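Trevari 62 owners: shoes off on deck, and the fuel sender

Ifans_Boy
Second season with a used Trevari centre console. Fuel gauge reads 69 litres with the tank brimmed. I've cleaned the earth at the sender and it made no difference. Has anyone swapped the sender without lifting the deck plate? Zilton want 675 for the job and can't start until November.

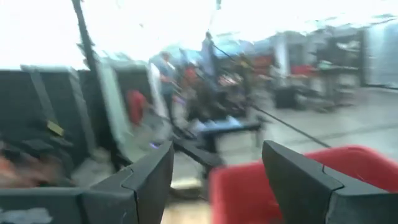
Han-gyeol Ryu: You can't get it out without lifting the plate. Six screws and a bead of sealant, it's an hour's work. I wouldn't pay 675 for that.

Ifans_Boy
Does that price sound like labour, then? They said the sender is cheap.

mudberth
It'll be labour plus travel. I'd test the gauge first. Pull the sender wire off and see if the needle moves to one end. If it doesn't, the fault is at the dash and you'd be lifting the plate for nothing.
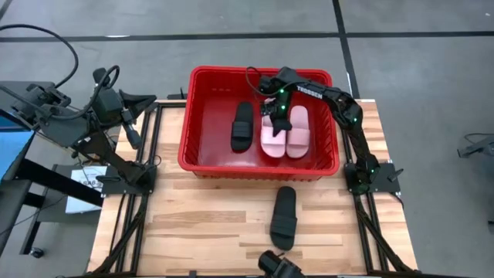

Slides in the red basket

Obaidul Fakir
Agree with mudberth on testing first. Don't agree that it's an hour's work. The sealant on mine had gone like concrete and I cracked the plate getting it up. A new one from Flivier took weeks.

Han-gyeol Ryu
Heat gun on low and a plastic scraper. Mine came up whole.

Obaidul Fakir
I wouldn't put a heat gun anywhere near a petrol tank, and I don't think you should be telling people to.

mudberth
Same here. Thin wire pulled under the edge does it, just slower.

As for shoes on deck, since it's in the title, we go with no outdoor shoes past the transom. Grit is what ruins the non-skid.
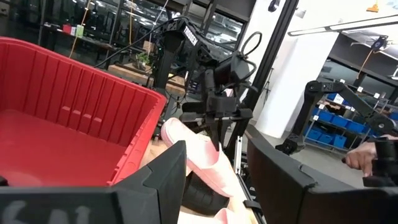 It also gets into the scuppers, and then the water sits by the console and finds its way under that same plate. I'd look at the sender terminals for green while you're in there.

Ifans_Boy
Pulled the wire on Wednesday. Needle dropped straight to empty, so the gauge is fine and it's the sender. Going to try the wire method. What sealant are people putting back?

Obaidul Fakir
Polysulphide. Not silicone.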